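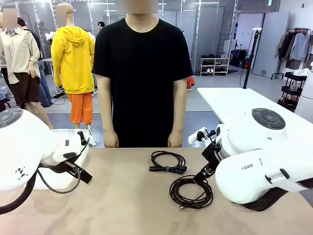
Singing Together at Cercombe: Our Project Report

When Hongmei Gu and I chose to write about the Skimusik choir, neither of us could read a note of music, and I think that helped us a good deal. We wanted to know why people keep coming back to a draughty hall in November, so we went along to four rehearsals and chatted to 18 singers, mostly over tea (and some very good ginger cake).

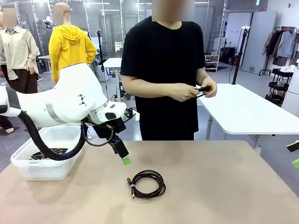

Nearly everyone talked about company before they talked about music. One lady had moved over from Pusis knowing no one at all, and the altos had her round for supper within three weeks! Others liked having something to practise in the car – or in the bath, as one bass told us rather proudly.

We should have spoken to people who had left the choir as well, and Hongmei would like to do that next term.

Yesenia Sotelo, May 1, 2026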